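Two tops butted together lengthwise: fill the seam or leave it?

flatbed_kl
I have two tops to put together lengthwise against a wall in a utility room. Back one is narrow, front one is the wide one. Both are 40 mm thick on paper. Both are on separate Murberg frames with adjustable feet. The seam will run parallel to the wall for the whole length, and we will be working across it constantly, folding, sorting, some drying of dishes, so it can't be a step.

Options as I see them:
1. Butt tight, no fill, feet adjusted until level.
2. Leave 2 mm and run a bead of flexible filler, color matched.
3. Join from below with panel bolts and treat it as one top.

Floor is concrete, reasonable but with a fall toward the drain. Which one holds up?

grainout
Option 3. Separate frames will move relative to each other every time someone leans on the front one. You can level it perfectly at 9 in the morning and it will have a lip by lunch if the feet are on a slope. Bolts across the joint, plus biscuits or a spline for height registration. The bolts only pull the edges together. They do very little for the vertical.

flatbed_kl
The front section has to come out twice a year for access to a valve. That is why it is in two parts in the first place.

grainout
Then you should have said so in the first post. Bolts still come out. Do the spline loose in a groove, no glue.

sumpcover
I'd argue against the spline. Groove and spline means the front top has to be slid horizontally off the back one by the depth of the groove before it lifts. In a room where the front edge has a wall or a machine near it that may not be possible. Steel tabs screwed under the back section, sticking forward under the front section, do the same job, and the front one lifts straight up. I have used Gastix mending plates for it. Two at the ends and one in the middle for a short run.

grainout
Tabs only stop it going down. They don't stop it coming up.

sumpcover
Nothing pushes it up. It is a table.

grainout
Cupping pushes it up. If the underside was never sealed and the room has a dryer in it, the edge will come up and your tabs will watch it happen.

flatbed_kl
Undersides are sealed, same as the top face. Edges too, except the cut edge on the back section, which I did myself with a track saw. That one is raw at the moment.

orrery_nine
Seal the cut edge before anything else. Two coats, sand lightly between them, and go a little way around the corner onto the underside. Most bad seams I have repaired were not alignment problems at all. Water got into the raw edge, the edge swelled, and the owner thought the table had dropped.

On the fill question: silicone looks fine for one season. It then collects lint and whatever else and goes gray, and on a pale top the gray line is far more noticeable than a clean shadow line would have been. You also have to cut it out each time you lift the front.

tilewise2
Disagree on the silicone. A sanitary grade bead tooled flush stays clean if it gets wiped. The problem is people who leave it proud of the surface. And if dishes are drying on there, an open seam will drip onto the frame below. Steel frame plus drips equals rust at the welds.

orrery_nine
A tray under the rack deals with the drips.

tilewise2
In theory.

bench_and_bay
We have run the same arrangement for a good while: narrow section against the wall, wide section in front, pale matte surface, seam running across. The height match was done with the feet and then thin shims under the back frame. There is no attempt to hide the joint. With a matte surface there is no reflection to break at the joint, so a small height error is less obvious to the eye than it would be in gloss. Your hand will still find it. Check with a fingernail dragged in both directions, front to back and then back to front, as a lip only catches one way.

Rack goes on the front section, and small items that rarely move go at the back by the wall. That keeps the weight that gets shifted off the joint.

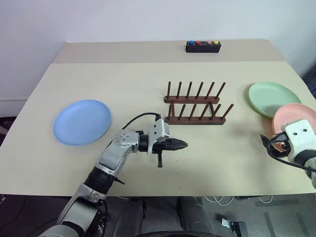

Same tops, nearer the surface: 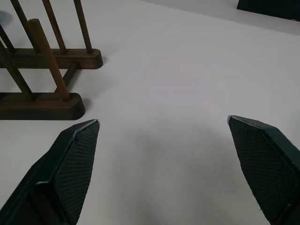
flatbed_kl
Useful, thanks. What shims? I have plastic horseshoe ones from Hernetti in the van but I don't know how they behave under a constant load.

bench_and_bay
Plastic horseshoes are fine in compression. Don't stack more than you need. I would use one thick one over several thin ones, as the stack can walk when the frame is bumped. Tighten the locknut on the foot after the shim is in, then check the level again, because the locknut lifts the foot slightly.

grainout
Matte hides a lip from the eye under soft light. Put a window at the end of the run and you will see it at a low sun angle whatever the finish is. Still say spline.

sumpcover
He has to lift it twice a year.

grainout
Slide it.

tilewise2
Question for the OP. What is the clearance in front of the wide section? That settles the spline argument one way or the other.

flatbed_kl
Measured it. 20 mm to the face of the washer at one end, open at the other. Groove would be 17 mm deep going by the cutter I own. So it will slide clear, but barely, and only if it is kept square.

orrery_nine
Three millimeters of spare on a heavy top carried by two people is no clearance. It will bind at the washer end and chip the groove. Tabs.

grainout
Fine. Shallower groove, then. Or tabs with a bolt up through each one into a threaded insert, which gives you hold in both directions. I can live with that.

sumpcover
So, tabs.

grainout
Tabs with bolts. There is a difference.

flatbed_kl
Going with tabs and inserts, no filler for now. Cut edge has had its first coat of Adeyemi hard sealer and is drying in the garage. Second coat tonight. If drips get to the frame I will revisit the bead.

tilewise2
Put some wax on the welds under the seam while the top is off. Takes five minutes.

orrery_nine
Seconded. And drill the insert holes with a stop on the bit. With a 40 mm top you have plenty of depth, but measure the top itself before you set the stop. Mine came in under the stated thickness.

flatbed_kl
Will measure. The two sections don't match each other exactly either, now that I have the calipers on them, so the tabs will need a washer on one side.

Contact the moderators | Forum rules | Copyright remains with the individual posters | Back to top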